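# The Crowd in Reel Four

My first paid job in the movies was to be a crowd, and I want to say right away that it was wonderful.

You know when two people are breaking up in a restaurant and behind them there's that soft wash of forks and talk? On the set those people in the back are silent. They're moving their mouths and eating cold potatoes and making no noise at all, and months later somebody else stands in a padded room and does the talking for them. The somebody else was me! Me and five other people, in a studio over a tire shop in Grurnbridge, on a picture called *Rusum*.

I got in through Nawal Saber, who ran the group. I had auditioned for her by standing in her kitchen and pretending to be a wedding.

"Now be a wedding where the bride's late," she said.

I dropped my voice and looked at an imaginary door. I said something to an imaginary aunt about parking.

"Good," Nawal said. "You start tomorrow. Don't wear anything that rustles."

I wore a cotton dress I'd had since high school and I left my bracelets on the bus seat beside me so I wouldn't forget to take them off, and then I forgot to pick them up. I didn't even care. I climbed those stairs two at a time.

The director was Noémie Paquette. I'd seen all of her pictures, one of them four times, and she was sitting on the floor in her socks with her back against the glass, reading through the cue sheet with a highlighter in her teeth. She waved at me with her foot. The engineer, Moataz Abdel Hamid, put me on a strip of tape and told me to stay there until I died.

"That's his way of saying hello," said the woman on the next piece of tape. She was older than me, with a gray braid and a voice like warm gravel. "I'm Radwa. Are you a low or a high?"

"I don't know."

"Say *the train is delayed*."

I said it.

"High," she told the room, and everyone shuffled over one place to make room for a high.

Radwa Soliman had been a crowd for most of her working life. She had been riots. She had been a hospital, a stock exchange, the deck of a sinking ferry and the inside of a prison kitchen. She had once had a line of her own, a real one, on camera, in a picture that ran out of money before it was finished, and she told me about it between cues without sounding sad for one second. She'd been a lighthouse keeper's sister. Her line was "Then who lit it?"

"Isn't that a great line?" she said.

It was a great line. I got goosebumps, and I've had them again just now writing it down.

We did the market in the morning. We did the train station, which I loved, and a funeral, which takes far more breath than you'd think. You can't say anything a listener could follow. No names, no jokes, nothing with a hard consonant on top of the lead's dialogue. You sort of hum your way through a conversation and let a word float up now and then — *Tuesdays*, *my knee*, *she never did* — and it sinks again before anybody can grab it.

Then came reel four.

Reel four was the café where the heroine finds out that her brother has sold the house. Seventy seconds of picture. We did it once and Noémie took the highlighter out of her teeth. We did it again. We did it with the lows by the door, and then with the highs by the door, and then with two of us walking slowly in a circle in our stocking feet.

"It's pretty," Noémie said over the talkback. "It's a very pretty crowd. I don't believe a single one of them is hungry."

Moataz played it back. She was right, of course. We sounded like people waiting to be told we could go home.

"Can I try something?" said Radwa.

She came off her tape. Moataz made a noise in his throat, but he let her. She walked over to me, took both my hands, and said, very low, "You've just heard something awful at the next table. You want to listen and you don't want to be caught listening. So you're going to talk to me about soup, and you're going to talk about it like your life depends on it."

The red light came on.

I have never talked about soup like that! I told her about lentils. I told her about my grandmother's big pot and the dent in it, and how you have to wait for the onions, you have to, there's no way around the onions. Radwa kept nodding and saying "mm" and "but with lemon, surely," and her eyes kept sliding over to a table that wasn't there. The others caught on one after another. I could hear it spread behind me, all of it a little too bright and a little too busy, and on the screen the heroine put down her cup, and right at that second, without anyone giving us a cue, all six of us went quiet.

It lasted maybe a breath. Then Radwa said, "Well, anyway," and the café started up again.

The light went off. Noémie was standing. I hadn't seen her get up. She had one hand flat on the glass.

"Keep that," she said. "Moataz, tell me you have that."

"I have it."

"Who said 'well, anyway'?"

Radwa raised her hand like a kid in school.

"It stays in," said Noémie. "Loud enough to hear. Put her name on it."

And they did! I went to see *Rusum* with my mother at the old Drevero, fourteenth row, way over on the side. I squeezed her arm so hard during reel four that she asked if I was sick. The cup went down. The whole café held still, and then there she was, warm gravel, coming from somewhere behind the heroine's left shoulder.

*Well, anyway.*

We sat through every name at the end, with the lights up and an usher sweeping around our shoes. Hers was just above the caterers. Café Patron, Radwa Soliman. My mother clapped, all by herself, and then I did too. 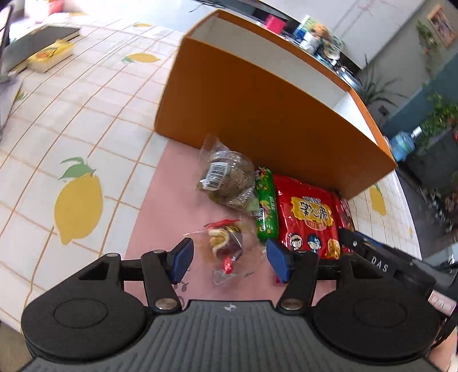 ## More stories by Bouchra Slaoui

- **Then Who Lit It?** Radwa goes looking for the lost lighthouse picture.
- **Geagea's Umbrella.** A prop master, a rainy night shoot and one very long walk.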